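Your First Knit Hat, Start to Finish

If you can knit and purl, you can make this hat, and I can't wait for you to try it! It's a plain beanie knit in the round from the brim up, and it goes so much faster than a scarf. I made mine in October in a mossy green and was casting on the second before the first one had dried.

What you need

One skein of worsted weight wool
A 16 inch circular needle, US 7
A set of double pointed needles in the same size
One stitch marker (a loop of scrap yarn is fine)
Tapestry needle, scissors

Check your gauge first. You want 5 stitches to the inch in stockinette. I know, I know, swatching. Go down a needle size if you get fewer than that, or you'll have a lovely tea cozy.

Cast on and join

Cast on 90 stitches with the long tail method, and keep it loose. I hold both needle tips together while I cast on, then slide one out. Lay everything flat before you join and turn the bottom edge of every stitch to the inside of the circle. Look twice. A twisted join can't be fixed later without ripping back to the start (ask me how many times I've done it). Place your marker and knit the first stitch, pulling it snug.

The brim

Round 1: knit 1, purl 1, all the way around.
Repeat until you have 12 rounds of ribbing.

Bring the yarn forward between the needles for the purl and back again for the knit. If you find an extra loop sitting on your needle, you probably carried the yarn over the top. Just drop it off and keep going.

The body

Knit every round until you have 42 rounds counting the ribbing. This is the good part! There's no purling at all, and you can do it while watching a movie. For a slouchier hat, add another inch.

The crown

Round 1: knit 8, knit 2 together, repeat to the end. 81 stitches.
Round 2: knit.
Round 3: knit 7, knit 2 together, repeat. 72 stitches.
Round 4: knit.

Carry on like this, with one fewer stitch before each decrease and a plain round in between, until you have 45 stitches. Then skip the plain rounds and decrease every time until 9 remain. Switch to the double pointed needles whenever the stitches start to stretch on the circular. The first round on them feels like wrestling a hedgehog, and then it settles down.

Cut the yarn with a long tail, thread it through the last 9 stitches, pull tight, and go through them once more. Take the tail to the inside and weave it in.

Blocking

Soak the hat in cool water with a drop of wool wash, squeeze it in a towel, and dry it flat. The ribbing pulls in and the little wobbles in your stitches even out beautifully.

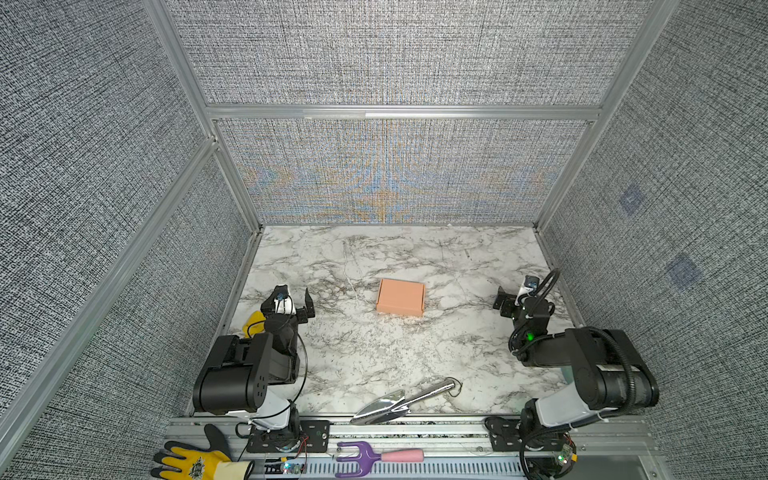
Words and pattern: Doaa Gaber
Filed under Knitting, Beginners

Next up: stripes, and how to hide the jog where the colors meet.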